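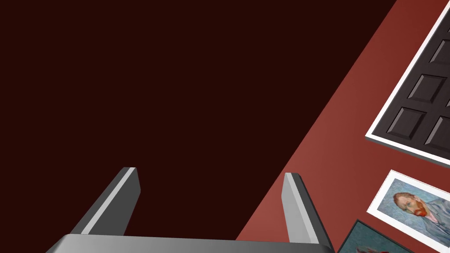
Enikő Kozma asked on Wednesday whether her hours go when the arm takes over the picking at Midbridge. Fair question, and she said she'd rather hear it before the training than after. So answer that one first, on day one, in writing. Ours said no cut in hours, different tasks. Then start the steps.

How to hand a pick station over to the arm

1. Run it in the simulator first. Everybody on the shift gets a turn, not only the leads. Open and close the gripper a few times with nothing in it – get used to the view from the wrist, it tilts and that throws people.

2. Write down what the person does now. All of it. Shuzhen Fu's list had turning labels face up and pulling dented boxes, neither was in the job sheet.

3. Decide who keeps what. Arm gets the repeat picks. People keep damaged stock, odd shapes, anything a customer is waiting on.

4. Set the speed low. We began at 70 picks an hour. Slower than Levente Bíró by a long way and he let us know. Leave it there untill the shift asks for more.

5. Show everyone the stop button. Then have each person press it while the arm is moving. No telling off for stopping it, ever. Put that on the wall.

6. Two people per station for the first 6 shifts. One watches, one works. Swap at break.

7. Log stops by hand. Time, what happened, initials. Viktória Oláh reads the log before the morning start and brings it to the huddle.

8. Change the pay codes. We forgot – the old rate was tied to picks per person and teh first slips came out wrong. Talk to payroll before the switch.

Still open: who covers the station at night. Send shift notes to Zsolt Tóth by noon.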